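Episode 243

Wenjie Yuan reset the room at ten past four on Tuesday afternoon and waited for the boxes to settle.
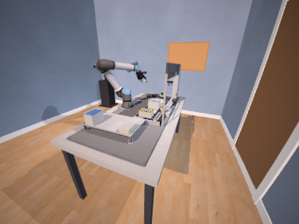 They always dropped a little at the start of an episode. The physics engine placed each object a hair above its surface and let go, and for a few steps everything trembled. She had been told to leave those steps in. The learner at Batholm trimmed its own data, and anything trimmed beforehand made the timestamps disagree.

The task string for the afternoon was "move the cream box to the platform". She read it aloud into the log, as the procedure required, and took hold of the leader arm on her desk. It was lighter than the one it drove and had no motors above the second joint. When she lifted it, the arm on the screen lifted. The lag was 17 milliseconds on a good day.

She brought the gripper down over the box, closed, raised, turned the base, lowered, opened. She pressed the left pedal for success. The room went away and came back with the boxes in slightly different places.

Episode 244.

The contract was with Usance, who sold demonstrations by the accepted hour. An accepted hour took longer than an hour. Episodes were rejected for collisions, for pauses over two seconds, for a grasp that slipped and was recovered, and for what the review sheet called non-purposive motion. Wenjie had the lowest rejection rate on the floor and was paid the same as everyone else.

At half past four Deming Hou came over with his tablet and stood behind her chair until she reached the end of an episode.

"You have a flag on 243," he said.

"It was clean."

"It was clean. It's flagged for path." He turned the tablet round. The trajectory was drawn as a thin line from the pick to the place. It went up from the box, and before it crossed to the platform it bent to the left, by the width of a hand, and came back.

"I don't remember doing that," she said.

"You do it every time. I went back through the week. The checker only started measuring it this morning, after the update."

She looked at the line. It was smooth. There was no hesitation in it, and the speed at the bend was the same as the speed on either side.

"Is there something there to avoid?"

"No. I put a probe through it. Free space all the way down to the mat."

"Then I'll stop."

"That's the other thing," Deming said. "Batholm don't want you to stop. They want to know what it is."

He pulled a second chair across. The policy trained on the first batch had been run on the real bench at Batholm the week before, he said, with a real arm and a real platform on a real table. They had trained two versions, one with her episodes and one without. Both reached the platform. The one with her episodes carried the box up, went left by the width of a hand, and came back.

"So it copied me."

"Yes. It's supposed to."

"And that's bad?"

"It adds 4 per cent to the cycle time. Qiu wants it out." Qiu was the scheduler, a program with a short name and no patience, which ranked operators by the usefulness of their data. "But the other version knocks the platform every so often. Yours hasn't. They can't say the bend is the reason. They'd like you to say."

Wenjie put the leader arm back in its cradle. Her hand stayed curved.

"Ask me something easier," she said.

He had a form for it. It was called a rationale sheet, and it was meant for people who demonstrated surgery or soldering and could be expected to have reasons. He read her the questions. Did the operator perceive an obstacle? No. Did the operator anticipate an obstacle? No. Had the operator been instructed, formally or informally, to use the route shown? No. Did the operator have previous experience of a similar task?

She thought about that one.

"I worked in the kitchen at the Hakik," she said. "The hotel. Six years, on the pass."

"Doing what?"

"Moving plates from the counter to the shelf where they were collected." She lifted her hand and moved it, without the arm, from one side of the desk to the other. It went up and to the left and over. "There was a lamp. It hung down between the two. You went round it or you burnt your wrist."

Deming wrote down lamp. He watched her do it again.

"On which side?"

"The right. You went round on the left."

"There's no lamp in the scene."

"I know there isn't."

He filled in the rest of the sheet. Under obstacle he changed no to yes, and under obstacle type there was a list, and none of the entries would do, so he chose other. The form then required a position. He took it from the middle of the bend, in metres from the base of the arm, to three decimal places. The form required dimensions. Wenjie showed him with her hands, and he measured between them with the edge of the tablet.

"Was it hot the whole time?"

"From five until close."

"I'll put static," he said.

The sheet went off at five to five. She ran episodes until the end of the shift with the checker's path limit raised for her station only. She tried one of them straight. The gripper went from the box to the platform along the shortest line, and halfway across the skin on the inside of her wrist tightened. She placed the box, pressed the left pedal, and rubbed the wrist against her sleeve.

The reply from Batholm was in the queue when she logged in for the next shift. It ran to one paragraph. They thanked the operator for the clarification. The obstacle had been added to the scene description as an invisible volume, without collision, so that the demonstrations would be consistent with their labels. The bend would no longer be flagged. Other operators would be asked to follow the same route, for uniformity, and a short guide was attached.

She opened the guide. Someone had drawn the path in green over a plan of the table. At the top of the bend was a small grey cylinder marked L.

On her left a new operator was being trained. He was young and had come from a warehouse. He carried the box straight to the platform, and the checker gave its low tone, and Deming leaned over and told him to go round.

"Round what?" the boy said.

Deming looked across at Wenjie. She had her hand on the arm already, waiting for the boxes to stop moving.

"It's in the guide," he said.

The boy tried again. He went left too late, and too sharply, and came back in a corner. The tone sounded. On the third attempt he had the beginning of it. Wenjie pressed the pedal for her own first episode of the day and the room reset.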